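Bench Storage and Order of Test Tubes in a Shared Teaching Lab
Student project report, Haldane Teaching Laboratory
Submitted by Nhàn Đỗ
Feb 22, 2018

1. Background

The Haldane lab is used by three course sections. Test tubes are washed at the end of each section and returned to racks on the side benches. The breakage log for the previous school year lists 44 tubes, most of them chipped at the rim. A chipped rim is hard to see on a dry tube and is usually found by the next person who picks it up.

The project looked at how tubes are put back in the rack and whether a fixed filling order makes the rack easier to check and reduces contact between rims.

2. Materials

Lattice racks with square openings and two decks were used throughout. The upper deck holds the tube upright and the lower deck keeps the base from swinging. Tubes were plain, without a lip or screw cap. The bench top was wiped down before each trial and the racks were set with the long side facing the user.

Stock came from the general supply shelf. Two racks bought from Trornmont had slightly larger openings and were left out of the trials, as the tubes leaned too far.

3. Filling order

Three orders were compared.

Order A: no rule. The user puts each tube in any free opening.
Order B: front row first, left to right.
Order C: back row first, left to right, no gaps.

Order C was expected to be the slowest, because the hand has to reach over the front rows. In return, the front openings stay clear, and no tube has to be lifted past another one when the row is read from the front.

Racks with tubes in the left part of the back row.

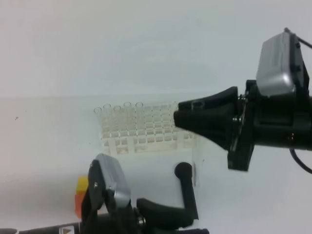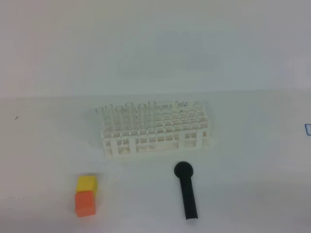 4. Procedure

Each user was given a tray of clean tubes and one rack. Time was taken from the first tube lifted to the last tube released. After each trial the rims were checked under a bench lamp and any contact between tubes was noted by a second student. A total of 60 trials were run, 20 for each order. The order of trials was drawn from slips of paper.

A tube that did not reach the lower deck was counted as a placement error. This happens when the base catches on the edge of a lower opening and the tube stands higher than its neighbors. The user was not told about the error until the trial was over.

5. Results

Across all trials, 369 tubes were placed. Order B had the shortest mean time. Order A was close to it but varied much more between users. Order C was slower than B for every user on the first attempt, and the difference was small by the third.

Rim contact was most common with Order A, mainly when a tube was lowered between two that were already standing. Order B gave some contact when users reached back to start the second row. Order C gave the least.

Placement errors did not depend clearly on filling order. They were more common at the rack ends in all three.

6. Discussion

The time difference is not important for a rack this size. For the weekly wash, where a user may fill several racks, it could add up, but the log does not record washing time and no estimate is made.

One limit is that all users were right-handed. Filling from the left keeps the hand away from tubes already placed, and a left-handed user would probably do better from the right. The May section has two left-handed students who have agreed to repeat the trials.

The labels tested on the rack ends (Durnodico, matte) came off after the second wash and were not used further.

7. Recommendation

Use Order C on the side benches. Check rim height from the front before the rack is put away and reseat any tube that stands high. Replace the two Trornmont racks when the supply budget allows.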